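How Do Role-Playing Games Remember What You Did?

An explainer for young readers
Published by the Flurnora Library Learning Service
April 17, 2018

Have you ever stopped playing a long game, gone to bed, and come back the next day to find everything just as you left it? Your hero is standing in the same village. The same sword is in the same bag. The shopkeeper you helped still says thank you. This page explains how a game manages to do that.

What is a role-playing game?

In a role-playing game, you take the part of a character in a story. You travel, talk to people, solve problems and often fight monsters. Your character usually grows stronger as the story goes on. Many people shorten the name to RPG.

Role-playing games are often very long. A short puzzle game may be finished before tea, but an RPG can last for weeks. Very few players could finish one in a single sitting, and no sensible adult would let them try. For this reason the game needs a way of remembering.

What is a save file?

A save file is a list of facts about your game, written in a form that a computer can read. It is kept in the console, on a memory card or on a computer somewhere else that your console can reach through the internet.

The save file does not contain the whole game. The mountains, the music and the pictures of the monsters are already stored with the game itself, and they are the same for every player. The save file holds only the things that are different for you.

Let us take a game called Zumudik as our guide. In Zumudik, the player is a young map-maker who must walk across the island of Makori and draw every part of it. When you save, the game writes down facts such as these:

The name you gave your map-maker.
The place where you are standing.
How much health you have left.
What is in your bag.
Which parts of the map you have drawn.
Which people you have spoken to, and what you promised them.

The last of these is the one that surprises most readers, so we shall look at it more closely.

Flags: the game's yes and no answers

Near the start of Zumudik, a ferry keeper asks you to find her lost lantern. You may find it, or you may walk away. Later on, she will speak to you in a different way depending on what you did.

The game does not remember the lantern as you do. It has no picture in its mind of the ferry keeper smiling. Instead, it keeps a small note which can say only "yes" or "no". The question might be: has the player returned the lantern? At first the answer is no. When you hand the lantern over, the answer changes to yes.

Programmers call this kind of note a flag. You may like to think of the flag on a letter box which is either up or down. A large RPG can have thousands of them. There may be one flag for every treasure chest, so that a chest you have opened stays open. There may be one for every door you have unlocked.

Flags can also work together. In Zumudik, the gate to the town of Kotska will open only if 2 flags both say yes: you must have the guide's letter, and you must have drawn the north road. If either one says no, the guard sends you away.

Numbers: how much and how many

Some facts cannot be answered with yes or no. If you have 36 coins, the game must write down the number 36. If you buy a rope, the game takes the price away and writes down the new number. The same thing happens with health and with experience points, which are the points that help your character to grow.

Your place in the world is stored with numbers as well. You may have used a grid at school to find a point on a map, going along and then up or down. A game does much the same. It keeps one number for each direction, together with the name of the area you are in.

Why can you carry only so much?

Many players ask why their bag becomes full. Sometimes the reason is to make the game more interesting. If you could carry everything, you would never have to choose between a second lamp and a warm coat.

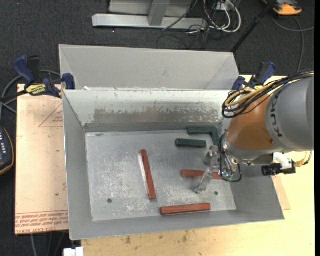
Sometimes the reason is space. In older games, the memory set aside for a save file was very small, and every item had to be written into a numbered slot. When all the slots were full, there was nowhere left to write. Modern consoles have far more room, but many games have kept the limit. Players are used to it, and some enjoy arranging a tidy bag before a long journey.

Why do some games have save points?

In certain games you may save whenever you like. In others you must first reach a special place, such as an inn, a statue or a camp fire. These are called save points.

A save point makes the work of the game a little simpler. Imagine trying to save in the middle of a battle. The game would have to write down where every monster was standing, which way each one was facing and how far through the air each arrow had flown. At a quiet camp fire there is much less to record.

Save points also change how it feels to play. When your health is low and the next camp fire is still a long way off, you have to be careful — and you are usually very glad when you see it.

What can go wrong?

Writing a save file takes a moment. If the power is switched off during that moment, the file may be left unfinished, like a letter that stops halfway through a sentence. The game may then be unable to read it. This is why many games show a small symbol on the screen and ask you to leave the power on until it has gone.

It is wise to keep 2 save files and to use them in turn. Should one be damaged, the other will still be there, and you will lose only a part of your journey.

Please ask before you save over a file that belongs to a brother, sister or friend. Once a file has been written over, it usually cannot be brought back.

Something to try

Draw a map of a small island and invent a story that happens there. Then write down everything your game would need to remember if a player stopped halfway. Put the yes and no facts on one side of the paper and the numbers on the other. Give your list and your map to a friend — can they work out what the player has done so far?

Words used on this page

Experience points: points that help a character to grow stronger.
Flag: a note in a game that says either yes or no.
Save file: the list of facts a game keeps about your progress.
Save point: a place in a game where you are allowed to save.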